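Notebook – dose log and cold store, Cleltcombe hall site

Friday, April 2, 2021
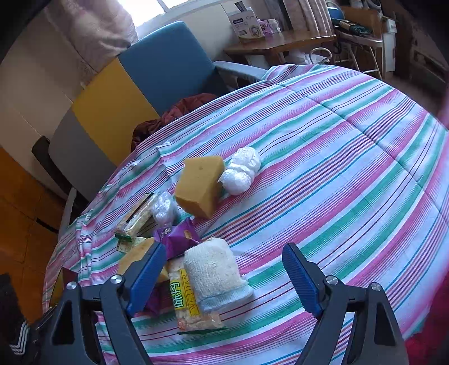 2 min read

Went back over the booking counts from the Cleltcombe hall before the Nilturov people send their weekly sheet. They claim 800 shots a day as site capacity. I don't buy it. We have one door in, one door out, and 30 chairs for the wait after the shot. Capacity on their sheet seems to mean how many slots the software will let you open.

Total given since we opened, from the paper cards: 3746. Nilturov dashboard shows 131 more than that. Checked the cards twice, same number both times. My guess is that second-dose bookings get marked as done when the person is checked in at the desk, so anyone who walks out or gets sent home still counts. Could also be double entry from the week the tablets went down. Need the raw export to tell, and I've asked for it three times.

Fridge logger (the Uveck one). Trace is flat all week, which I'd like to believe. It was just as flat when I left the door open on purpose on Tuesday, so either the probe sits in a very good spot or it is averaging over too long a window. Put a plain glass thermometer on the middle shelf and will write it down by hand at open and close. Until the two agree I would not sign off a batch on the Uveck trace alone.

Palamarchuk model for no-shows: still uses the December figures, when we had one age group and bad roads. Now it tells us to thaw extra vials every afternoon. Two days running we ended up phoning down the standby list at closing time. Nothing thrown out so far, but that's the phone calls, and I don't think the model should get credit for it.

Someone wrote "throughput improved" on the whiteboard. Compared with what? The queue was shorter, yes. Bookings were also down.

To do:
– raw export from Nilturov, ask in writing this time
– move the probe to the top shelf, repeat door test
– time the desk step separately from the shot itself
– rerun Palamarchuk without the December data – expect it to be worse before it gets better
– new box of blank cards, we are on the last one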